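4. Planning and Paying for the Collection Equipment

4.1 What we thought we needed

When we first sat down to write the equipment plan for the Dotar study, we did what I suspect most small groups do, and began with the most expensive thing on the list. We had a quotation from Plirport for a pair of arms on a mobile base, and for several weeks every conversation about the budget was really a conversation about those arms (could we share them, could we lease them, could we put off the second one until the following year?). Aidan Egan, who kept the spreadsheet for us with great patience, finally asked how many hours of the first year the arms would be switched on. When we went through the schedule together, the answer was very few. Nearly all of the early work was the collection of household demonstrations, and those can be gathered by people holding the grippers in their own hands.

So we turned the plan around. The first round of money went to hand-held grippers, to the marker cubes that let us track them, and to the everyday things a person might tidy, sort or carry at home. The arms moved to the second round, by which time we hoped to know much better what we wanted from them.

4.2 Grippers, spares and small parts

We bought the grippers in pairs from Oltalov, and we would gladly do so again, though we would order differently. Our first order was for 5 pairs, with no spare jaws and no spare cables. The price per pair was fair and it was tempting to spend the whole line on complete units. What we had not allowed for was how ordinary the failures would be. A cable gets stepped on, or a marker face gets scuffed and the tracking begins to wander, and then a perfectly good pair sits in a drawer for 18 days while a small part makes its way through purchasing.

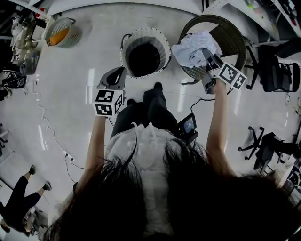

In the revised plan we set aside $300 per pair for parts of this kind, to be spent without a fresh approval each time. Our purchasing office was a little doubtful at first, and I can understand why, but the arrangement has saved everyone a good deal of form filling. We would also suggest ordering printed marker faces in one batch from one printer. Two of ours came from different shops, and the slight difference in size cost Eoin Dolan most of a week of recalibration before he thought to put a ruler on them.

4.3 Baskets, cloth and other household goods

It is easy to treat the household objects as petty cash, and in our first draft they appeared as a single line called "props." We now think they deserve a proper plan of their own. A basket with an open weave and a basket with a smooth wall ask quite different things of a gripper, and a soft cloth behaves differently again every time it is picked up. If all the baskets come from the same shelf of the same store, the recordings will look very much alike, however many of them there are.

Our allowance for these goods was $1,000, and we tried to spread it over shape, color, size and material before buying duplicates of anything. We also asked people in the building for things they no longer wanted, which turned out to be a generous source of containers and cloth. Each item was given a number and entered in the Ntuli inventory on the day it came in, so that a recording could be traced back to the object used in it.

4.4 Room and furniture

We did not budget for a dedicated room, and for this kind of work we are not sure that one is needed. What we did come to budget for was storage, chiefly shelving and bins, along with enough power outlets to charge a full set of devices overnight. These are modest sums beside the price of an arm, but they came late in our plan and had to be found from the travel line, to the disappointment of two students.

The second-round request, covering the arms and their service contract, was submitted in December 2019 with the parts allowance carried over unchanged.

Figure 4. Collecting a demonstration with a pair of hand-held grippers, the right one holding a cloth over a woven basket.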